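Burley children's museum group questions value of paid "maker" scheme, and sets out its own terms

BURLEY, July 11, 2020 – The Nechyporuk Children's Workshop has today published its response to the Stemeo Young Makers scheme, under which small museums and hands-on learning centres are offered a ready-made programme of science and craft sessions for a yearly fee. The Workshop has agreed to a trial. It has not agreed to much else.

Stemeo supplies the lesson plans, the kits and a short training course for staff. In return, a venue pays up front, puts the Stemeo name on its door and sends back a report each term. The company's leaflet promises that children who attend will become "confident problem solvers for life". The Workshop asked in May how this had been measured and was sent a second copy of the leaflet.

"We have run craft mornings in a cold hall with glue and egg boxes, and the children made things," said Ustyna Koval, director of the Nechyporuk Children's Workshop. "I am willing to be told there is a better way of doing it. I would like to be told by someone who has met the children."
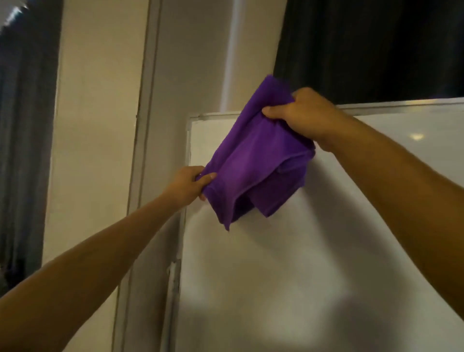 The trial will cover one term of after-school sessions for children aged seven to 11, starting when the building is allowed to reopen. Groups will be kept small, and families will not be charged. The Workshop had hoped to start sooner, but it would be foolish to name a day when the rules may change again before this notice has been read.

There will be one paid post attached to the trial, for a session assistant. Stemeo's standard agreement calls this role a "maker mentor" and suggests that it be filled by an unpaid student. The Workshop has struck out both the title and the suggestion. The assistant will be paid by the hour, setting up and clearing away included, and will not be asked to wear a branded apron.

Under the agreement as first drafted, the venue would have paid £300 to join and a further £300 for a box of materials. The Workshop went through the box. It held card, string, small motors, battery holders and a quantity of coloured clips, most of which can be bought in town for a good deal less. Stemeo has now waived the second payment for the length of the trial, and the Workshop will buy its own string.

Radymyr Vasylenko, who looks after schools and museums for Stemeo, said the company welcomed the chance to work with "a partner that asks hard questions".

"We believe in the programme and we think Burley families will too," he said. "We accept that our early material could have been clearer about what the evidence does and doesn't show."

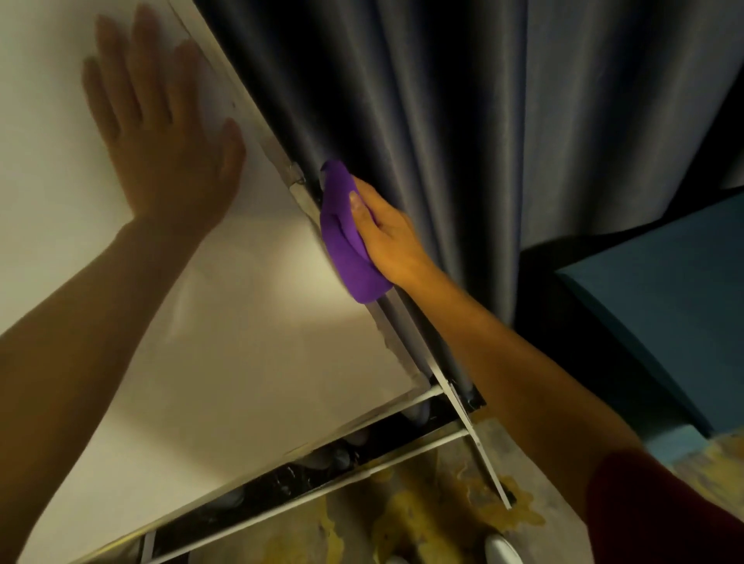
Part of the Workshop's doubt comes from experience. Its last bought-in programme, Bonex, arrived with much the same promises and a set of plastic joints for building model skeletons. The joints snapped, the online guide was taken down and the firm's help line stopped answering. The Workshop still has 361 of the joints in a cupboard, counted for insurance purposes, and would be glad to hear from anyone with a use for them.

Nobody at the Workshop blames Stemeo for Bonex. But this time there will be a written way out. Either side may end the trial with 2 weeks' notice, and anything the children make or draw stays with the children. The draft had given Stemeo the right to use it in advertising.

The Workshop will also keep its own record of how the sessions go. Staff will note which activities children choose to return to, which ones they abandon, and how long it takes to explain the instructions. Parents will be asked for their views on a plain form with no smiling faces to circle. The results will be published in full at the end of term, including the dull parts – and Stemeo will see them at the same time as everyone else.

"If it works, we'll say so and we'll pay for another year," said Ms Koval. "If it turns out to be card and clips with a long name, we'll say that."

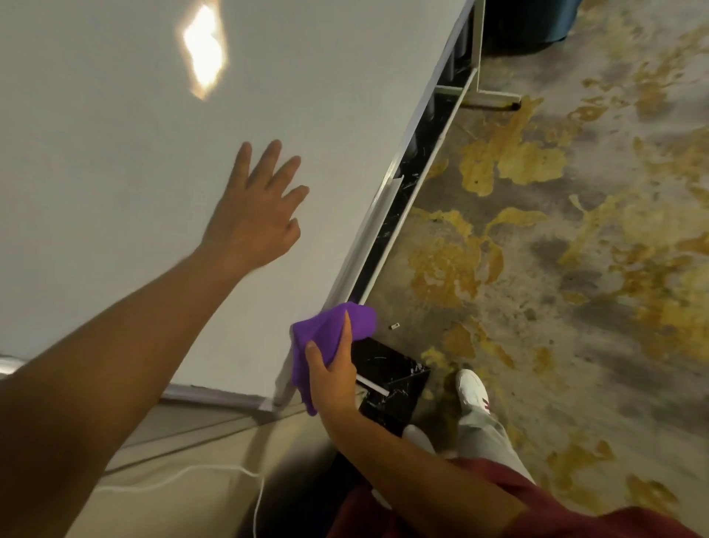 How to apply or take part

Anyone interested in the session assistant post should write to the Workshop with a short letter. No form is needed and no qualification in "making" is expected, though patience with seven-year-olds is. Applicants should say which afternoons they are free.

Families who would like a place can leave their details with the office. Places will go to children living in or near Burley first. Those who came to the old craft mornings do not need to register again.

The old craft mornings themselves will carry on beside the trial, in the smaller room, with the egg boxes.

Notes to editors

The Nechyporuk Children's Workshop is a small independent learning centre for children in Burley. It receives no money from Stemeo. Ustyna Koval is available for interview by telephone. Questions about the Stemeo Young Makers scheme in other towns should be put to the company.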